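Stone and Concrete Countertops: What I Do, What I Quit Doing

by Rasha Bitar
Sat 28 January

When we redid the kitchen I got exactly what I wanted, a big gray honed top with that soft cloudy look, and then I spent the first month following it around with a sponge like a nervous parent. I've calmed down a lot! Most of what follows I learned by messing up, and a few bits come from my aunt, who has had the same marble since before I was born and puts hot coffee on it without blinking. 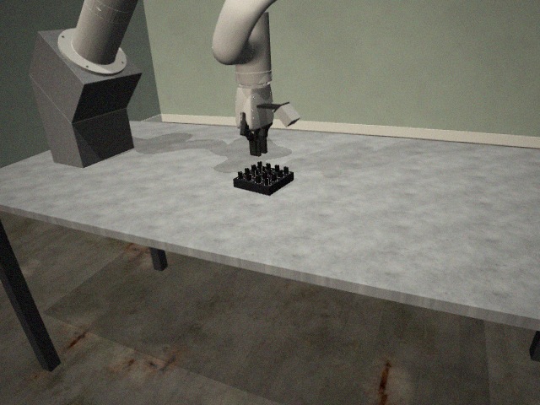 926 words of counter talk, so grab a drink (and a coaster)

First thing, find out what you have. Marble and limestone hate acid. Granite mostly shrugs it off. Quartz is stone bits held together with resin, so it won't etch the way marble does, but a hot pan can scorch it. Concrete depends almost entirely on its sealer. If you moved into a place and have no idea, try a drop of vinegar somewhere hidden, like the strip behind the toaster, and watch it for a minute. Little bubbles or a dull spot afterward means you've got something that reacts to acid. Wipe it up and rinse well.

Everyday cleaning

Warm water, a tiny squirt of dish soap, a soft cloth. I mean tiny. I used to do a big foamy squirt, and the counter went sort of filmy and gray-on-gray, and I was convinced the finish had worn off. It was soap! Two passes with plain water and a dry towel brought it right back. I now keep a spray bottle with two cups of water and three drops of dish soap under the sink, and that's the whole system.

Dry it after. I skipped this for ages and our water is hard enough to leave rings under everything. An old cotton T-shirt does a better job than any of the microfiber cloths I've bought, except the thick waffle one from Ikura, which I've had for years and will be sad to lose.

No vinegar, no lemon, no bathroom spray. I know vinegar is in every cleaning tip ever written. Keep it for the kettle.

Stains versus etches

These get mixed up all the time. A stain is something that soaked in, so it looks darker or has a color. An etch is a spot where acid ate the surface a little, and it looks pale and dull, usually in the shape of the bottom of a glass. You can pull out a stain. You can't clean away an etch, no matter how hard you scrub (ask me about the lime wedge).

For oil stains I make a paste of baking soda and water, thick like peanut butter, and spread it over the spot about as deep as a pancake. Plastic wrap over that, tape down the edges, leave it overnight. Next day take the plastic off and let the paste dry out completely before you scrape it up with something plastic. My worst one was a puddle from a leaky bottle of Rizk olive oil that sat there a whole weekend. It took three rounds, and by the third I couldn't find the place without bending down and squinting.

Coffee and tea come out faster with hydrogen peroxide in the paste in place of the water, but only on light stone. It can lighten a dark one, so try the toaster strip first. 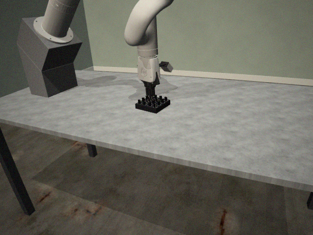
Small etches on a honed finish can sometimes be blended with marble polishing powder and a damp cloth, working in circles and going a bit past the edges of the mark. Go easy, or you end up with a shiny patch on a matte counter. I did one by the stove with the Lastetti powder and it came out fine. Anything polished and glossy I'd leave to a pro. We had a guy out in October for the lime wedge and a chip on the front edge, 300 dollars for both, and I've never been so happy to write a check.

Sealing

Do the water test before you buy anything. Drip a spoonful of water on the counter and leave it for 11 minutes while you unload the dishwasher. If it's still beaded up and the stone underneath hasn't darkened, you're good for now. If there's a dark patch, it's time.

I use Vosdale, which was 35 dollars for a bottle that has lasted me through three rounds. Clean the top the night before so it's properly dry. Wipe the sealer on in sections you can reach without leaning on the wet part, wait however long the label says, then buff off every bit of extra. Every bit! Leftover sealer dries into a sticky haze and the only fix I've found is putting a little more sealer on to loosen it and buffing like mad.

Odds and ends

Felt dots under anything heavy with feet. The stand mixer, the fruit bowl, the lamp if you've got one on there. Check them now and then, as grit gets stuck in the felt and then you've basically made sandpaper.

A tray under the oil and the vinegar and the soy sauce catches all the drips, and you can pick up the whole gang at once to wipe.

Dried dough or candle wax: hold a bag of ice on it, then nudge it off with an old plastic card.

For the underside of the front edge, run your hand along it once in a while. Mine had a whole row of pancake batter drips under there, hard as rocks, and I'd been wiping the top every single day. Warm wet cloth draped over the edge for ten minutes and they slid right off.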